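3.2 Household survey and choice of washing materials

The survey was carried out in two districts served by separate water supplies. Silanau draws from a shallow river source and has soft water throughout the year. Prarmont is supplied from boreholes in chalk, and its water is hard enough to leave scale on taps and kettles. The two districts were chosen for this contrast and for their similar age structure and housing stock.

A total of 2000 households were approached by letter in July, and 1080 returned a completed form. Replies were slightly more frequent in Prarmont, where hard water is a long-standing local complaint and interest in the subject was correspondingly high. Each form asked which products were used for hand washing at the kitchen sink and at the bathroom basin, how often they were replaced, and who in the household was responsible for buying them. Respondents were also invited to add remarks in their own words. These remarks were read by two members of the team working separately, and differences in coding were settled by discussion.

Bar soap was reported more often in Silanau than in Prarmont. Thiele (see Section 2) has argued that the move to liquid products in hard-water areas is driven mainly by price and shop display. Our replies give only partial support to this view. Many respondents in Prarmont wrote that bar soap left a grey film on the basin and was difficult to rinse from the hands, and several had gone back to it after a period of using liquid soap, usually on grounds of cost or packaging waste. Income had little bearing on the choice once household size was taken into account.

Storage between uses received more comment than had been expected. The form did not ask about it directly, yet it was the second most common topic in the written remarks, after skin dryness. Older respondents in particular described bars going soft and being thrown away before they were used up. Some households kept a bar on the edge of the basin, some on a folded cloth, and others in a dish with a ridged or slatted base that holds the bar clear of any water below (Figure 4). The terms used for these dishes varied a good deal, and for coding purposes all were entered under a single heading – raised base – whatever their material or shape.

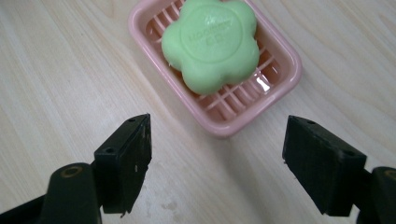
Figure 4. Soap dish of the raised-base type, with water in the bottom of the dish.

3.3 Diary study

From the households that returned a form, 80 were invited to keep a diary of soap use for four weeks. Each was given the same plain bar, supplied by Diekmann, and a set of kitchen scales from Grusero. Bars were weighed at the start and at the end of each week, after standing overnight. Participants noted the number of people at home and any visitors who stayed for more than one night.

Diaries with more than three missing days in any week were set aside. The remaining entries were checked against the weights, and where the two could not be reconciled the household was contacted by telephone.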